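### 3.2 Do smaller portions change how much guests eat?

The claim that bite-sized food makes party guests eat less shows up in a lot of catering advice, usually with no source. Sperling and Seyoum tested it at two standing receptions and reported a clear drop. We have doubts. Their servers carried the trays, so a guest who wanted a fourth potato cake had to flag someone down in a crowded room. That measures patience as much as appetite.

We ran the comparison again with 132 guests at Tenholm, splitting them between full-size pancakes and minis made from the same batter. Guests served themselves from a side table (the general arrangement, with a potted plant at the far edge, is in Figure 2). Plates were weighed before and after by Mekonnen, who did not know which group was which.

Guests given minis took more pieces, as anyone would expect, but the total weight eaten was close to that of the other group. The gap shrank further once we left out the 56 guests who told us they had eaten dinner beforehand – a group the earlier study did not ask about at all.

We would not push this too far. One batter, one dip and one room make for thin evidence, and the Wednesday session started late. Still, the burden now seems to sit with those who say small food means small appetites.

**Figure 2.** Side table with potted plant, set against a brick wall.
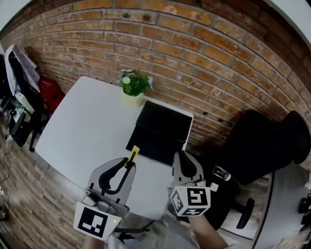 ### 3.3 Dips and second helpings

Krishnan's notes on sauce use cover 3 sessions. We treat them as background only, as the bowls were refilled without being weighed.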